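Perby household words list: notes on the data

Version 3. Maintained by Higinio Olvera. Text only, tab separated, one row per answer.

What is in it

The file holds answers from 173 people who were asked what they call ordinary things around the house and what they called them as children. There are 1000 prompts, each a short written clue such as "the end slice of a loaf" or "the place where the coats go." People typed whatever they liked. Nobody was given a menu to pick from, and spelling was left alone.

The columns are person, prompt, answer, answer_as_child, and note. The note column is mostly empty. Where it is filled in, read it, as it often contradicts the answer next to it.

What it is supposed to show

The original Siddiqui write-up claimed that the words a person learns before school stay put for life, and that you could tell where somebody grew up from a short list of them. I took over the file believing some of that. I believe less of it now.

The trouble is the answer_as_child column. Adults were asked to remember what they said when they were small, and adults are bad at this. Several people gave words that they plainly got from their own kids. One woman listed a brand of sandwich bag that, by her own note, she first bought after she was married. Memory fills the gap with whatever is handy, and then the column gets treated as if somebody had been standing there with a notebook in the kitchen.

Toy and play words are the worst section. Families invent names for these things, the names last a few years, and then everybody remembers a different one. Brothers and sisters in the file disagree with each other on more than half of the play prompts. If you want to use that section for anything regional, I would ask you why.

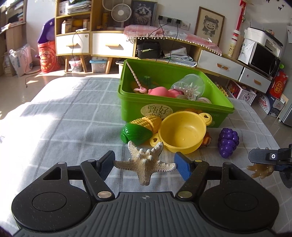 Habibur Siriwardena read the draft of this page and thinks I am being too hard on the play words. His point is that brothers and sisters disagreeing is a finding in itself, and that a list where everyone in a house agreed would make him more suspicious. He would keep the section and drop the claim about regions. I have kept the section. I am still not sure that disagreement tells us anything except that people forget.

Known problems

- Prompts for kitchen things were written by one person and it shows. There are far too many clues about pans.
- 2 people answered the whole list twice. Their second answers do not match their first. Both sets are kept, with a "b" added to the person code.
- "Where did you grow up" was a free text box. Some people named a street, some named half a continent. The cleaned version in the Clirnent release guesses at states, and I do not trust the guesses. Use the raw one.
- The childhood column in version 1 was sorted by itself by mistake, so it no longer lined up with anything. If your copy came from before the January fix, throw it out.

What you can do with it

Spelling work is fine. So is looking at how people describe a thing when they can't think of the word for it, and I wish more people would try that. Counting how often a word turns up is fine so long as you say who was asked, and who was asked was mainly people who like filling in word surveys.

Please don't build a "where are you from" quiz on this. Brurico did, it was fun for a week, and it put me in a state I have only driven through.

Changes

Version 3 restores the blank notes that version 2 had filled with "none," and goes back to the raw spelling throughout. Corrections are welcome if they come with the row number.

Related items
Perby street and place words, version 2
Clirnent cleaned release (see warning)
Siddiqui write-up, with replies
How to send a correction
Older versions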